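Home | Articles | Issues | About the Journal
Shares 3 | Comments 2

3.2 Paper goods on shared work surfaces

The household survey recorded 2,878 items left on tables and desks at the close of the day. Paper goods formed the largest group, and they were seldom found alone. Rolls of paper towel, in particular, tended to sit beside school or office supplies, which suggests that many tables serve for both meals and paperwork. Respondents in Curerthorpe described the towel roll as something that "lives on the table" and has no fixed place in a cupboard.

For coding purposes, an item was treated as displaced when it rested on, or partly covered, an item of a different category. Figure 4 gives a case of this kind: a white paper towel roll over the lower portion of a pink-red plastic folder, on a pine surface with visible knots. Under the Cultach scheme, the pair is entered once as a mixed cluster — the folder is listed second, as the covered item.
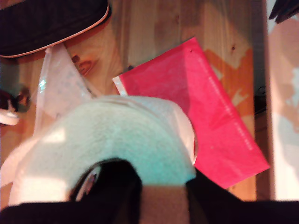
Figure 4. Mixed cluster: paper towel roll and plastic folder on a wooden surface.

3.3 Order of clearing

Participants in 400 homes were asked which item in a mixed cluster they would put away first. Most named the covered item, even when the upper one was easier to reach. Interviews conducted by Tatiana Gajdoš in May point to a difference in perceived value: documents were thought to be at risk from spills, while paper towels were considered replaceable. Households that stored towels on a wall holder reported fewer mixed clusters, although this group was small and the result should be read with care. The Pešek index of surface use, applied in Section 4, takes account of this difference.

Copyright Zesturon Institute. All rights reserved. Contact | Back to top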